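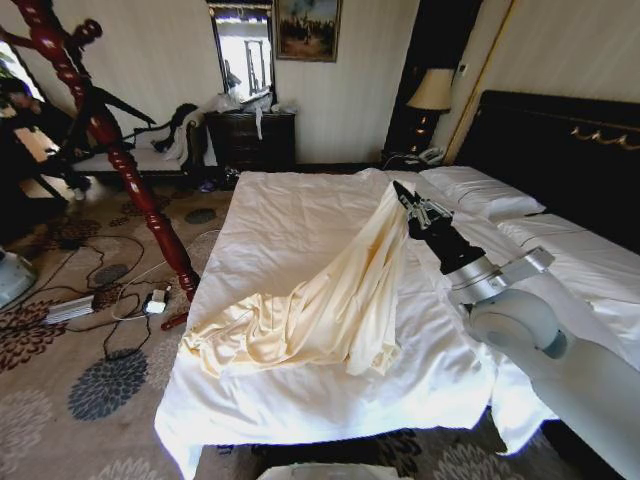

Ich sammle seit April Notizen und Fotos zum Bettenmachen in Hotelzimmern, und irgendwann war der Ordner so voll, dass ich ihm einen Namen geben musste: Plovard. Es geht um alles, was auf und neben dem Bett passiert, also Laken, Kissen, Überwürfe, Zierdecken, und vor allem um Stoffe, die sich nicht benehmen wollen. Satin zum Beispiel! Ein cremefarbenes, glänzendes Tuch auf weißer Bettwäsche sieht zusammengeknüllt erst mal nur nach einem Haufen Falten aus, und man muss es an der Kante hochnehmen, bevor man überhaupt erkennt, wie es liegt. Die beiden weißen Kissen mit dem dünnen dunklen Streifen sind dagegen dankbar (den Streifen nehme ich gern als Linie zum Ausrichten).

Was drin ist

Im Moment 346 Fotos und 244 kurze Notizen. Zu 113 Fotos gibt es noch gar keinen Text, da komme ich einfach nicht hinterher. Die Unterordner:

stesel/ – glänzende und rutschige Stoffe, mein Lieblingsordner
han/ – Laken und Bezüge
jallesix/ – alles rund ums Bett: Nachttisch, Lampe, Telefon, Kommode

Die Ordnernamen haben keine tiefere Bedeutung, bitte nicht umbenennen, sonst stimmen die Verweise in der Liste nicht mehr.
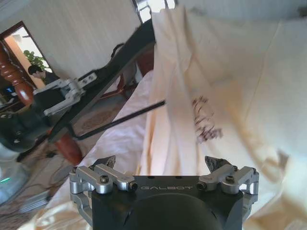 Heller Stoff in langen Falten, mit dunkel rötlich-violetter Stelle

Bei solchen Stellen trage ich in der Spalte „muster_oder_fleck“ ein Fragezeichen ein, wenn ich es auf dem Foto nicht sicher sagen kann. Geschwungene Striche können eine Stickerei sein oder eben ein Fleck, und raten hilft da keinem. Wer sich mit Textilien besser auskennt als ich: gerne melden!

Bekannte Macken

Die Farbnamen sind ein Durcheinander. Creme, Beige, Hellgelb, das habe ich je nach Licht und Laune anders notiert. Außerdem fehlen bei den älteren Notizen die Maße der Betten, und „zerknittert“ heißt in han/ etwas anderes als in stesel/ (bei Satin bin ich strenger).

Stand: 23. Oktober 2024, Version 2. Als Nächstes will ich die Spalte mit den Farben aufräumen und die Kissen in einen eigenen Ordner ziehen.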